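Ulen Room Humidity Controller – Set-up Guide
Section 4: Placing and pairing the remote sensor

Last updated: Saturday, May 11, 2024
By the Flerkard documentation desk
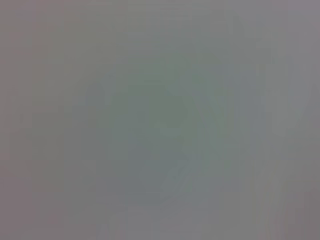 The controller reads humidity and temperature from the remote sensor only. The display unit has no sensor of its own, so the position of the remote sensor decides how well the whole system works. Read this section to the end before drilling any holes.

We use cookies to remember your language and product choice. Accept / Manage settings

4.1 Before you start

You will need:
- the remote sensor and its wall plate
- two AA alkaline batteries (not rechargeable)
- the fixing pack (two screws, two wall plugs, one adhesive pad)
- a small cross-head screwdriver
- a pencil and a spirit level

The controller must already be wired and switched on as described in Section 3. The display should show two dashes where the humidity reading will later appear. If it shows E2, go back to Section 3 and check the supply connections.

4.2 Choosing a position

1. Pick an inside wall, between 1.2 m and 1.6 m above the floor.
2. Keep the sensor at least 1 m from any radiator, cooker, shower tray or extractor grille.
3. Keep it out of direct sun at all times of day. A wall that is shaded in winter may be in full sun in August.
4. Leave a clear gap of 50 mm on all sides of the casing. Do not fit it behind a curtain, inside a cupboard or in a corner.
5. Check the distance to the display unit. The signal carries up to 30 m in the open, but thick masonry and foil-backed plasterboard will shorten this.

Note: In bathrooms, the sensor must be outside the splash area. The casing resists damp air but is not sealed against spray.

4.3 Fitting the wall plate

1. Hold the plate against the wall with the arrow pointing up. Level it and mark both holes.
2. Check for hidden pipes and cables.
3. Drill to a depth of 30 mm with a 5 mm bit and push in the wall plugs.
4. Screw the plate on until it is firm. Overtightening will bow the plate and the sensor will not clip in.

The adhesive pad may be used on glass, tile or gloss paint. It does not hold on wallpaper or fresh emulsion. Wait 24 hours after sticking the plate before hanging the sensor on it.

CAUTION: Switch off the power at the consumer unit before drilling near sockets, switches or light fittings.

4.4 Pairing

1. Press and hold MODE on the display unit for five seconds. The aerial symbol flashes.
2. Slide the cover off the sensor and fit the batteries, matching the + and – marks.
3. Press the recessed button inside the sensor once. The green light blinks.
4. Wait up to two minutes. When the aerial symbol stays lit, pairing is complete.
5. If the display asks for a code, enter 1634 with the arrow keys and press OK. This is the factory code and can be changed in menu 7.
6. Refit the cover and clip the sensor to the plate.

Up to 4 sensors can be paired with one display unit. Repeat the steps for each, and let one finish before starting the next. With more than one sensor the controller works from the highest reading, unless averaging is switched on in menu 5.

Note: Ilona sensors made for the earlier controller will pair but report temperature only. Delaunay fan units need the adaptor lead described in Section 6.

4.5 Settling period

The first readings can be several per cent too high or too low. Leave the sensor in place for 144 minutes before changing any set point. The display shows a small clock during this time and the fan output stays at its lowest speed – this is normal.

Do not breathe on the sensor or hold it in the hand to test it. If a quick check is needed, place a second hygrometer beside it and compare the two once the clock has gone out.

4.6 If pairing fails

Aerial symbol keeps flashing: move the sensor to within 2 m of the display and try again.
No green light: check the batteries and clean the contacts with a dry cloth.
Reading drops out at night: the signal is weak. Choose another position (see 4.2).
E5 on the display: the sensor memory is full. Clear it in menu 7, then repeat 4.4.

Continue to Section 5, Setting the humidity limits.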